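Istesero Tennis
Home | Machines | Manuals | Spare Parts | Contact

Skirell Ball Machine Owner's Guide
Section 4: Your First Session on Court

You've charged the battery and fitted the wheels, so now comes the fun part! Give yourself a good half hour for this section. Most of that goes on getting the feed right for your own game, and once you've saved it you can walk on court next time and be hitting in a couple of minutes.

Before you start

Use pressureless or lightly used pressurized balls, and keep the two kinds separate. The hopper takes 102 balls with the lid closed. Brand-new balls shed a lot of fuzz, so if you must use them, clean the throwing wheels afterward (Section 7).

CAUTION: Never stand in front of the machine while the power light is on, even when it is paused. Children should stay behind the baseline on the player's side.

Placing the machine

1. Roll the Skirell to the center mark on the far baseline, with the handle facing the back fence.
2. Press both wheel locks down with your foot until they click.
3. Turn the leveling foot until the bubble sits inside the ring.
4. Take the transport strap off the hopper and open the lid all the way.
5. Switch on at the back panel. The display runs a self-check and then shows READY.

Note: If the display shows E2, the hopper isn't seated. Lift it out, turn it a quarter turn and drop it back in.

Setting a basic rally feed

1. Press MODE until you see RALLY.
2. Set speed to 3 and spin to 0. You can go wild later!
3. Set the interval to six seconds.
4. Load ten balls only, press START on the remote and walk (don't run) to your end. The first ball comes after a 15-second delay.
5. Watch where the balls land. You want them between the service line and the baseline. Too short, raise the height one click. Too long, lower it one click.
6. When three in a row land where you like them, hold SAVE until it beeps.

Now fill the hopper and enjoy yourself. It's a lovely feeling when the rhythm settles in and you're hitting forehand after forehand without having to think about the feed.

Adding side-to-side movement

1. Pause the feed with the remote.
2. Press SWEEP once for narrow or twice for wide.
3. Raise the interval to eight seconds for your first wide session, since you'll be covering the whole baseline.
4. Press START.

CAUTION: Clear loose balls from your side before every refill. Stepping on one in the middle of a wide sweep is an easy way to turn an ankle.

Pairing with the Lemma app

Open Lemma, tap Add Machine and type the code 576. The drills load by themselves, and there are some terrific volley patterns in there. The remote keeps working while the app is connected, and the remote's STOP button always overrides the phone. 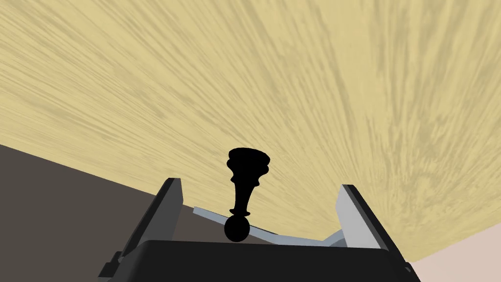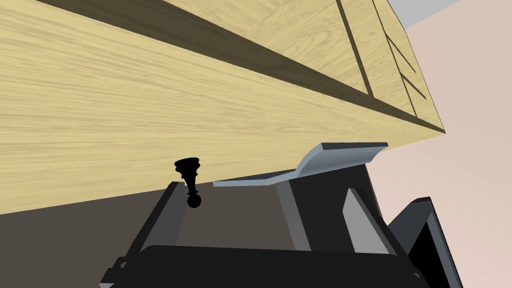

Written by Tahmineh Nazari | Updated 1/11/20

Packing up

1. Press STOP and wait for the wheels to go quiet.
2. Switch off at the back panel, then empty the hopper.
3. Turn the hopper upside down over the base and refit the strap.
4. Release the wheel locks before you roll the machine away.

Note: Recharge the same day if you can. A full charge is good for 1,040 balls at speed 3, and fewer with heavy topspin.

14 comments | 37 shares

Contact Istesero Tennis | © Istesero | Back to top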